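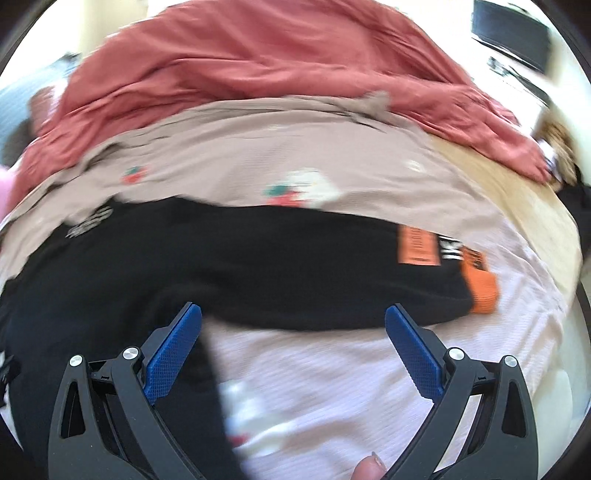 ## Slide 1: Textile drop-off at Fludham, what we measured

- Introduce self, then Lowri Pritchard (sorting data). Mawuli Wumbei takes the questions on transport costs.
- Subject is household clothing between the bedroom and the sorting hall. Retail returns are out of scope.
- The talk covers one collection round, in May. Say this early. People asked about seasonal variation last time and there is no answer yet.

## Slide 2: The round

- 1000 bags delivered to households in Fludham, with a printed label and a tear-off slip.
- 600 came back. Slip filled in on 335 of those.
- Pause on the second figure. The slip asked for one thing only: how long since the clothes were last worn.
- Do not read out the percentages. They are on the handout.

## Slide 3: Condition on arrival

- Three grades: rewear, wipers, fibre.
- Grade is set by the worst fault on the garment. A good coat with a broken zip goes down one grade, even where the zip could be replaced for little money. Troltville grades differently, so the two sets of results should not be compared line by line.
- Damp is the main cause of downgrading. One wet item in a tied bag marks the items next to it within a day or two, and the smell does not come out in sorting.
- Socks: paired socks are graded, single socks go straight to fibre.

## Slide 4: Bag design

- The Carretero bag has a drawstring. The older one was tied by hand.
- Drawstring bags opened in the van more often. Lowri has the split by route if anyone wants it.
- Label moved from the neck to the side panel. Drivers could read it without turning the bag over.
- Cost per bag: leave to Mawuli.

## Slide 5: Sorting time

- 26 bags per sorter per shift was the planning figure. It was met on the early shift and missed on the late one.
- Late shift received the mixed bags (bedding in with clothes). Bedding has to be unfolded on the long table to check for stains, and there is only one long table.
- Skusis software logs the time a bag is opened and the time it is closed. It does not log breaks, so the raw times need correcting before use.

## Slide 6: Changes for the next round

- Separate bag for bedding, different colour.
- Slip shortened to a tick box.
- Collection moved to 7 am, before the car park fills.
- Shoes still not accepted. Expect a question. The answer is that the hall has no shelf space for them.

## Slide 7: Questions

- If short of time, skip slide 4 and go straight from condition to sorting time.
- Handouts are by the door. The grading sheet is on the back page.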